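**Member forum: Andness Players and Screen Society**
**Topic: Charity screening of *Golestani*, proposed terms**

**Stivberg_Desk** (moderator)

Members are invited to comment on the proposed charity screening of *Golestani* at the Olgate in August. The distributor has agreed to waive its fee on the condition that all ticket income goes to the school meals appeal. Two of the lead actors have offered to attend and take questions after the film. Seats would be priced at 15 dollars.

**rowfourseat**

I support the screening but object to the price. The Olgate charges considerably less for a regular evening, and families are the audience the appeal wishes to reach. I request that a reduced rate be considered for children.

**matinee_ledger**

With respect to the previous member, a reduced rate would defeat the purpose. The appeal depends on ticket income alone, as the Olgate retains all refreshment sales under its standard agreement. Those who attend will also have the benefit of the discussion with the cast. 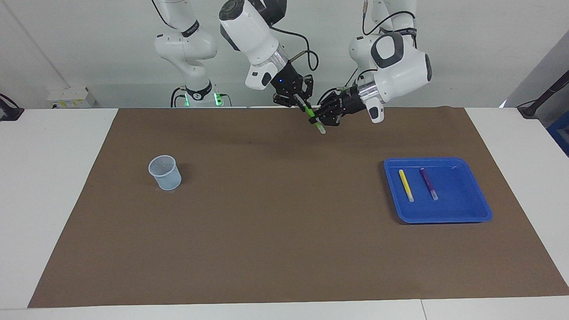 I would further ask that the discussion be limited to the film and the appeal. At the previous event, much of the time was given over to questions about casting rumors, and the appeal was hardly mentioned.

**rowfourseat**

I cannot agree with that restriction. Members attend in order to hear from the actors about their work, including future roles. A short statement on the appeal before the film would be sufficient.

**Stivberg_Desk** (moderator)

Both points are noted. The Olgate has confirmed that a child rate of 5 dollars is possible for the balcony only. The main floor would remain at the original price. Questions for the cast may be submitted in writing before the doors close.

**matinee_ledger**

The balcony arrangement is acceptable to me. I maintain my objection regarding the questions.

**lantern_slide**

Please confirm whether the film will be shown with subtitles.

**Stivberg_Desk** (moderator)

English subtitles will be provided. Comments remain open until 4 p.m. tomorrow.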